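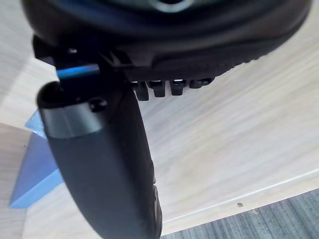 # Getting your household paper under control in one afternoon

You will need a box of file folders, a marker, a trash bag, a place to sit, and a snack. The snack isn't optional. I have tried this without one and ended up reading a dishwasher manual on the floor with tears in my eyes.

The method below handles the ordinary paper of an ordinary household: bills, warranties, school letters, and the pension statement that arrives every year and makes no more sense than the last one. If you run a business from home, keep that paper in a separate box and follow your accountant's advice over mine.

## Step 1: Bring it all together

Go through every drawer, tote bag, coat pocket and car door. Look behind the toaster. Look inside cookbooks, where I found a parking fine filed under Soups.

Put everything in one heap on the largest flat surface you have. Don't sort as you go. People who sort as they go are still in the hallway at dinnertime, holding a coupon.

## Step 2: Make the first pass fast

Set a timer for 20 minutes. Pick up each piece of paper once and put it in one of these piles:

- **Trash.** Flyers, envelopes, expired offers, the menu from the place that closed.
- **Shred.** Anything you don't need that has an account number on it.
- **Do.** It wants a payment, a signature or a phone call.
- **Keep.** Everything else.

You aren't reading yet. If you catch yourself saying "oh, look at this," put it in Keep and move on. It will be just as charming in an hour.

My neighbor Wajid Usmani adds a pile called Ask Sarla. His wife is Sarla Singhal and she does not care for this pile.
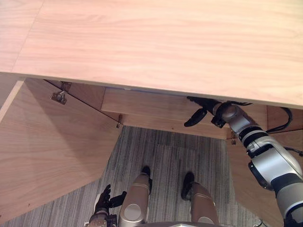 *The desk, with the cabinet side open.*

## Step 3: Label your folders badly

By badly I mean plainly. I once owned a set of 50 color-coded folders with a printed key. I lost the key in one of the folders.

These days I use 16, and the labels are words I'd say out loud:

1. Car
2. House
3. Water and power
4. Phone and internet
5. Bank
6. Cards
7. Taxes, this year
8. Taxes, older
9. Work
10. Health
11. Teeth
12. School
13. Pets
14. Manuals
15. Receipts for big things
16. Certificates and other scary originals

Teeth has its own folder because of a period in my life I'd like to move past. You can fold yours into Health.

Skip "Miscellaneous." A folder called Miscellaneous will be fat by June, and you'll have built yourself a smaller heap with a tab on it.

## Step 4: File the Keep pile

Now you may read. Newest paper goes in the front of each folder. Take things out of their envelopes first, and pull off paper clips, which grab onto the neighbors and drag them into the wrong folder. Staples are fine.

Manuals deserve a hard look. Most of them are online, and you may well be storing the guide to a blender you gave away. Keep the ones for things bolted to your house, such as the boiler.

How long to keep tax and bank records depends on where you live, so check your tax office's own page before the shredder gets involved. A cousin of mine, Arwel Lougher, shredded first and checked second. He now speaks of that April the way other people speak of the war.

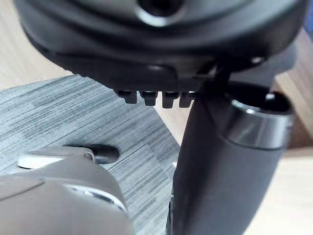 *Close up, with the row of little tabs.*

## Step 5: Deal with Do

Clip the Do pile together and put it somewhere you'll be annoyed by it. Mine leans against the coffee maker.

Pick a regular time to go through it. Mine is Friday, before dinner, which limits how long I can dither. Pay, sign, call, then file the paper or toss it. If something has been in the pile for two Fridays running, write the reason on it in marker. "Afraid of phone menu" is a reason. Seeing it in my own handwriting usually gets me to dial.

## Keeping it going

Open mail standing up, next to the recycling. Most of it never needs to sit down and neither do you.

When a folder won't close, thin it out before you buy a second one. Start from the back.

If you share a home, show the other people where the folders are and what the labels mean. Expect objections. Ours were about whether the cat's insurance is Pets or Health, and the matter is still open.

## Common problems

**I can't find something I know I filed.** Check the folder on either side, then the one you'd have picked if you were tired.

**The shredder jammed.** Unplug it before you poke at it. Feed fewer sheets next time than the box said it could take.

**There's a letter in a language I don't read.** Put it in Do and ask someone this week. Mine was from the city, and it was about trees.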